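Sandwich brain

20 Jan 2021

Quick one because the laundry is going and I have a call at 2. It's been sandwiches here all week. Lunch sandwiches, dinner sandwiches, one very sad sandwich standing at the counter with my coat on. And I've started having opinions.

First opinion. Lay everything out before you build. Everything. I used to go back and forth to the fridge, open the door, get the ham, close the door, forget the tomato, open the door. Then mustard on the door handle. Now it all comes out at once, each thing gets its own spot, and I put the sandwich together from there. Feels fussy. Saves so much swearing.

Frauke Harms got me into it. We shared a kitchen on Astach Street for two years and she had this big divided dish from her aunt, the kind meant for nuts and olives at a party. She used it for sandwich stuff. Lettuce in one part, tomato in the next, and so on, and you just turned it toward you. I thought it was the silliest thing. Then I moved out and missed it within a week.

Went looking for one of my own in the fall. Diekmann had a glass one that weighed about as much as a cat. Melero had a pretty one with a lid but the sections were so tiny, you could maybe fit a radish. One radish. So for now I'm using a dinner plate and pretending there are walls on it.

Second opinion. Tomato goes on the ham, never on the bread. Bread and tomato touching = wet bread, and if it's going in a lunch bag you have until maybe 11 before it gives up. Ham, then tomato, then lettuce on top. I know people do lettuce first as a kind of raincoat for the bread. Fine. I've tried it, the whole thing slides out the back when you bite.

Third, dry the lettuce. Really dry it. I don't own a spinner, I roll it up in a dish towel and swing it around over the tub like a crazy person. Works great. Do not do this in the hallway.

Bread. I keep buying the square kind becuase it fits the toaster and the lunch box both. The bakery loaf is better, obviously, but it's all holes and the mustard goes straight through onto your sleeve. Square bread, plain, crust on. I'll take it toasted on one side only if I'm at home and have the patience, toasted side in. 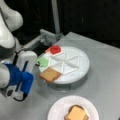

Timo Fröhlich
Writes Kumton, mostly about lunch

Round tray with the pie-slice sections is the kind I mean, low rim, everything in reach. Bread at the front, green stuff by it, the red on its pinkish square toward the back. I'd be happy with that layout. White would show the mustard though, and I am not a careful man.

Anyway. Cheese, people keep asking about cheese. I leave it off if there's ham. If there's no ham then cheese, thick, and a bit of pickle. Both together is too much for a weekday and then I want a nap.

Still to figure out: how to keep half a tomato from going weird overnight. Cut side down on a saucer is what my mom does. I tried plastic wrap and it went slimy. If you have a trick leave it in the comments, I'll try it this weekend and report back, probly with soup by then because I need a break from bread.

Ok washer's done, gotta run.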